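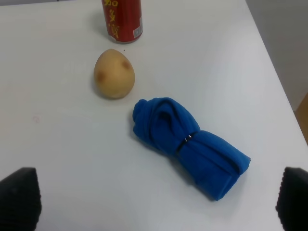
Red drink can, potato and rolled blue towel on a white tabletop.

FOR RELEASE IN MARCH

Prilton Opens Booking for Guided Lake and Ridge Walks from Jiltbridge

JILTBRIDGE — Prilton, an operator of small-group walking vacations, has opened booking for a new series of guided hut-to-hut walks on the Wavari ridge. The route starts and ends in the lakeside town of Jiltbridge and will run through the summer and early fall. It is the first Prilton itinerary to combine a full ridge traverse with an overnight stay on the lakeshore.

The walk takes six days. Guests spend the first night in Jiltbridge, where guides check boots, packs and rain gear before departure. Days two through five follow the ridge from hut to hut. On the sixth day the group descends by the old quarry path to the eastern end of the lake and returns to town by scheduled ferry. Total ascent over the four ridge days is 2,000 meters, with the steepest section on the morning of day three.

The ridge is open grassland for most of its length, with two bands of limestone that require the use of hands. No ropes are needed. In clear weather the path has views over the lake to the south and the forested Yatsenko valley to the north. The valley is closed to vehicles above the last farm, and the huts on that side are supplied on foot or by mule.

Group size is limited to eight guests and two guides. Walkers should be able to cover a full day on uneven ground with a light pack. Main luggage stays in Jiltbridge in locked storage and can be reached again on the last afternoon. Guests who prefer a shorter trip may leave the ridge at the end of day four by the Yatsenko valley path, where a shuttle meets the group at 4 p.m.

Meals are included from dinner on the first day to lunch on the last. Breakfast and dinner are served at the huts, and guides carry a shared trail lunch. Hut kitchens on the ridge cook mainly with what the valley farms grow, and the potato appears at most evening meals: in soup, baked with cheese, or fried with onion. An ear of corn, such as the one on the table with the spatula and the bottle of cola in the last photograph of this release, is a late-season item and will be offered on departures from the end of summer onward. Vegetarian meals are standard at all four huts. Other dietary needs should be stated at the time of booking.

Accommodation on the ridge is in shared rooms of four to eight bunks. Blankets are supplied; guests bring a sleeping bag liner. Each hut has cold running water, indoor toilets and a drying room heated by a wood stove. Hot showers are available at the second hut only, for a small fee paid on site. Electricity comes from solar panels and is reserved for lighting and radio, so guests are advised to bring a charged power bank.

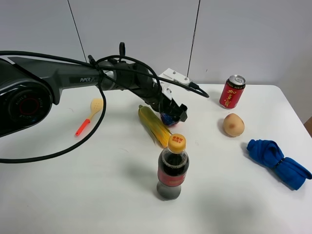

Prilton has revised its packing list for the new route. The maximum pack weight for the ridge days is set by the guides on the first evening, and items strapped to the outside of a pack must be moved inside before the limestone sections. Loose cord and cable are a particular concern on narrow ground; anything looped and draped the way the black cables are on the arm in the photograph would catch on rock and should be coiled and stowed. Trekking poles are permitted on the grass sections and must be folded at the start of each rock band. Helmets are provided for day three and are returned at the third hut.

The path itself has been repaired over the past two seasons. Prilton contributed to the replacement of 300 meters of eroded trail below the second hut, where runoff had cut through the original surface. The new section is laid with local stone and drains to the north side. Waymarks have been repainted along the full length of the ridge, and the footbridge over the outlet stream at the lake has a new deck.

The highest point of the itinerary stands 1,000 meters above the lake and is reached at midday on day four. Snow can remain in the gully below the summit into early summer. Guides will use the lower traverse when the gully is not clear, which adds one hour to the day and avoids the steep ground. The decision is made at the hut on the evening before and is final. 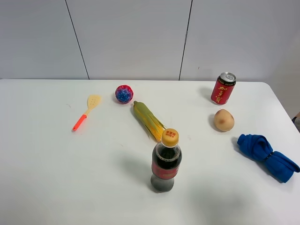 Evenings at the first hut include a short session on mountain food and water planning. Guides lay out a sample day's supplies and discuss weight, packaging and what keeps well in heat. The comparison is easy to follow with ordinary groceries: a plastic bottle of cola can be closed again after opening, a drink can cannot, and a raw potato is of no use on the trail without a stove. Guests then pack their own lunch for the following day. The session lasts 30 minutes and is optional.

Departures leave Jiltbridge every second week. A deposit of $99 per person holds a place, with the balance due before arrival. The deposit is refundable until the balance date. Prices include guiding, huts, meals as listed, ferry and luggage storage. Travel to Jiltbridge and personal insurance are not included. Proof of insurance covering mountain rescue is required at check-in.

Jiltbridge is served by regional train and by a morning bus from the coast. The Prilton office is opposite the ferry landing and opens at 8 a.m. during the walking season.

About Prilton

Prilton organizes guided walking vacations for small groups in lake and mountain areas. The company is based in Jiltbridge and employs local guides on all of its routes.

Media inquiries: Prilton press desk, Jiltbridge. Route maps and a full equipment list are available on request.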